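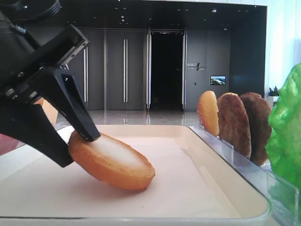
Figure 1. Bun half held at an angle on the tray, with further components upright in the clear rack.

Stenidgate – burger assembly task, progress to the end of June

Data collection on the assembly task is complete. The set holds 400 teleoperated episodes, against the 400 agreed in the work plan. Training used the Huvport policy with tray and rack positions shifted between episodes.

In evaluation the policy placed the first bun half correctly in 58 of 80 trials. Most failures came at the change from edge contact to full grasp – the finger reached the rim before the lower jaw had closed. Adding a contact penalty and retraining for 4,000 steps reduced these slips, but the gain on patties was small. Lettuce remains unreliable and is reported separately.

Next period: 20 trials per component at the Jestport site, same tray, new rack spacing. Spending is within budget. No change to the delivery date is requested.

Contact: Stenidgate project office | © 2018 Stenidgate | Back to top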